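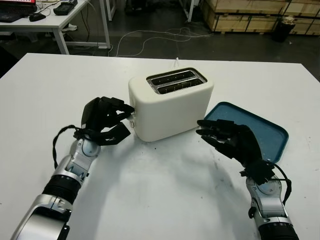
Campus Services > Dining and Nutrition > Staff Development > Visit Reports

Open Day at the Plikudel Bakery, Drenbridge

August. Submitted by the Residence Dining Office

Staff from the residence dining program attended the summer open day at the Plikudel bakery in Drenbridge. The bakery has supplied sliced bread to the Mathew Hall dining room since the start of the last contract period, and the present agreement comes up for renewal at the end of the fall term. The purpose of the visit was to see how the bread is made and stored, to put a number of standing questions to the production staff, and to gather information on two products that are not currently on our order sheet.

The open day began at 9:30 a.m. with registration in the loading yard, where visitors received hair covers and white coats. According to the host, 103 people had signed up, most of them from schools, hospitals and small hotels in the area. Groups left at short intervals. Ours was the third to go in and stayed on the floor until shortly before noon.

Flour and mixing

The tour started at the flour silos on the north side of the building. Plikudel buys from a single mill and blends on site. Each delivery is sampled before the truck is allowed to unload, and a small test loaf is baked from the sample the same day. The host showed the log in which these loaves are recorded. Volume, crumb color and water uptake are entered by hand and compared with the previous delivery. If the new flour takes up more water than the last, the mixing room receives a corrected sheet before the evening shift.

Mixing is done in tilting bowls. The standard white dough and the wheat dough are both made with an overnight sponge, a change introduced two years ago. The production staff credited the sponge with a softer slice on the third day after baking. Our own kitchens had noted fewer complaints of dry bread over the same period but had put this down to the new storage bins. Both explanations may be correct, and the office has no records that would separate them.
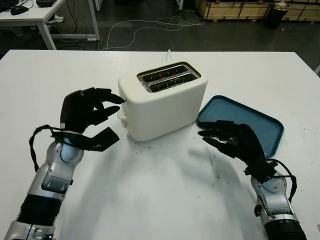
Residence Dining Office, Department of Campus Services

Proofing and baking

From the mixing room the group moved to the proofer, a long heated chamber through which the pans travel on a slow chain. The air inside is kept humid to prevent a skin from forming on the dough. Visitors were able to look through a window in the side panel. The time in the chamber is almost 40 minutes for the white loaf and somewhat longer for the wheat.

The oven is a tunnel design with separate heating zones. The first zone is steamed, and the last is run cooler than the middle so that the crust colors evenly without becoming hard. The operator explained that institutional buyers generally ask for a pale crust, and that the bakery keeps a set of color cards at the oven exit for each customer. The card for Mathew Hall was pointed out to us. It is one shade lighter than the card used for the retail loaf.

This detail is of some practical use. Several of our dining supervisors have reported that the morning bread takes a second pass in the toaster before guests are satisfied with it, and that lines form at the toast station between 7:45 and 8:30 a.m. as a result. A lighter loaf holds more water and browns later. The bakery is willing to supply the retail color at the same price for a trial period, and the office has asked for one rack per day during the first month of classes.

Cooling, slicing and packing

Loaves are cooled on an open spiral before slicing. The host described this as the stage most often rushed by smaller bakeries. Bread sliced while it is still warm tears, gums up the blades, and sweats inside the bag. Plikudel measures the center of a loaf from each batch with a probe and does not release the batch until the reading is within limits.

The slicing line can be set to several widths. Our current order specifies the medium slice. The thick slice was offered for inspection, and members of the group were invited to compare the two both plain and toasted. The thick slice was preferred plain. Opinion on the toasted samples was divided: the thick slice stayed soft in the middle, and some members found this pleasant while others considered it underdone.

On the day of the visit the early shift had packed 2116 loaves by the time our group reached the end of the line. The figure was shown on a board over the packing bench and was said to be normal for the summer, when school orders are down.
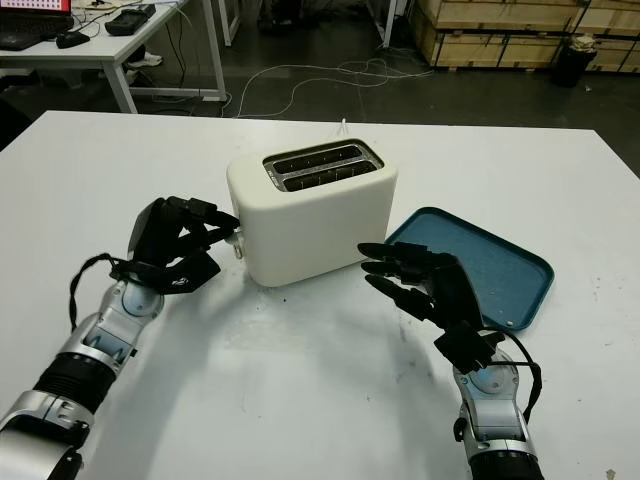
Pieter Stevens asked at this point whether the date on the bag closure is counted from baking or from packing, and remarked that the kitchens had been treating it as the packing date and discarding bread a day sooner than they needed to. The bakery confirmed that the date is set from packing and already includes a margin for storage at room temperature. Stevens added that the guidance sheet posted in the Mathew Hall pantry should be corrected before the students return. The office agrees, and the revised sheet is attached to the internal copy of this report.

Storage advice

A short talk on storage was given in the canteen after the tour. Much of it was familiar, but the following points are recorded for the benefit of kitchen staff who did not attend.

Bread should not be kept in the refrigerator. Staling is a change in the starch and goes faster at refrigerator temperature than on the shelf. Bread that will not be used within the printed date should be frozen on the day it arrives, in its closed bag, and away from the fan.

Frozen slices may be toasted without thawing. They should be separated first and given a slightly longer setting. Slices that are thawed in the bag tend to collect moisture at the heel end, and the bag should be opened and turned once.

Crumb trays in all toasters should be emptied at the close of each meal. The speaker made this point with some force. Old crumbs scorch and give a burnt smell to fresh bread, and the bakery receives a number of complaints each year that are traced to the customer's own equipment. Our records show two such complaints from the residence halls during the last academic year, both from the same serving line.
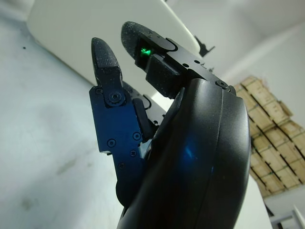
The speaker also recommended that browning settings be checked at the start of each term with a slice from the current delivery. Dial numbers differ from one model to another and are of little use as a common standard. A better method is to choose a shade, note the setting that produces it on each appliance, and write that setting on a label fixed to the side. The second slice should be used for the check, after the appliance has warmed up. The office will prepare labels for the fall term and send them to the hall supervisors with the September supply order.

Products under consideration

Two products were presented that are new to us. The first is a seeded loaf sold under the name Luvonine. It contains flax, sunflower and millet and is baked in the same pans as the wheat loaf, so it fits our existing bins and racks. The flavor was well received. The loaf is softer than most seeded breads, and it held together when cut for sandwiches. The bakery was asked to provide a full allergen statement, in particular with regard to sesame, which is handled on the same line on certain days. Until this statement is received, the product will not be offered in any residence dining room.

The second is a half-size loaf of the standard white bread, intended for small pantries and late-night kitchens. The price per slice is higher. Against this, the late-night kitchens discard a good deal of bread from opened bags, and a smaller loaf may cost less in practice. The office proposes to try the half-size loaf in one kitchen only and to weigh the discarded bread each morning for the length of the trial.

Delivery arrangements

The visit closed with a meeting on deliveries. The bakery would prefer to bring the Mathew Hall order forward to 4:50 a.m., ahead of the downtown route. The dock is not staffed at that hour, and the present arrangement will continue until the matter has been raised with the building manager. Empty trays are to be stacked inside the gate and no longer along the outer wall, where a number went missing during the spring.

The office thanks the management and staff of the bakery for their time and for the care with which questions were answered. Supervisors who would like to take part in the winter visit should send their names to the Residence Dining Office before the term break. Closed shoes are required on the production floor, and watches and rings must be left in the lockers at the entrance.

Filed under: Visit Reports, Suppliers, Bread and Bakery, Mathew Hall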